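Part 4: Setting Up the Bedroom Sensor
By Lindsay Ormsby
19 Feb 2025

Okay, so by now your Jendis base station should be plugged in down the hall and showing a steady green light. If it's still blinking, go back to Part 2 and let it finish its update. I know, I got impatient too, and I ended up doing the whole thing over.

The bedroom sensor is the little round one with the clip on the back. It reads temperature and humidity and sends both to the base station, and it's the one I get the most email about. Let's get it going!

1. Slide the back cover off. There's a small notch at the bottom, so push there with your thumb and pull down. Don't pry it with a screwdriver (Sándor Oláh wrote to me after cracking two of them).

2. Pull out the plastic battery tab and put the cover back on until it clicks.

3. Hold the button for 4 seconds. The display goes blank and then shows three dashes.

4. Walk over to the base station and press Add. You have 58 seconds before it stops looking, which is plenty unless your stairs are like mine.

5. When the sensor's number pops up on the base station, press Add again to save it. Mine came up as 331. Write yours on a bit of tape and stick it on the back, especially if you bought the multi-pack.

Note: If you still see dashes after all that, take the battery out, wait a minute, and start over at step 3. Emese Bodnár tells me the older Wumitz units want a second try nearly every time, and mine sure did.

Now for where to put it. I like a spot at chest height on an inside wall. Outside walls run cold in winter and you'll end up cranking the heat for no good reason. Keep it away from the radiator, lamps, and any window that gets afternoon sun. A shelf is fine too, as long as there's some air moving past it.

Caution: Don't put the sensor on the bed or let bedding fall over it. Fabric holds heat, so the reading creeps up and the heat shuts off while you lie there freezing. Keep the battery away from small kids and pets as well.

6. Leave the sensor alone for an hour before you trust the number. I hang mine up after lunch and check it before dinner.

7. Set your night temperature. I started out at the factory setting and kept waking up too warm, so I went down one notch at a time over a week until I stopped kicking the covers off. Go slow with this one! If you change it every night you'll never figure out what helped.
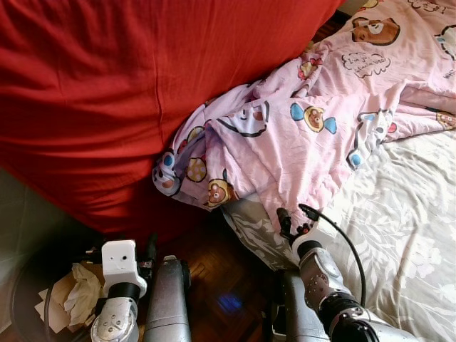 Once you've found a night setting you like, press and hold Save until it beeps, and then leave it be until May or so, when you'll probably want to bring it down again.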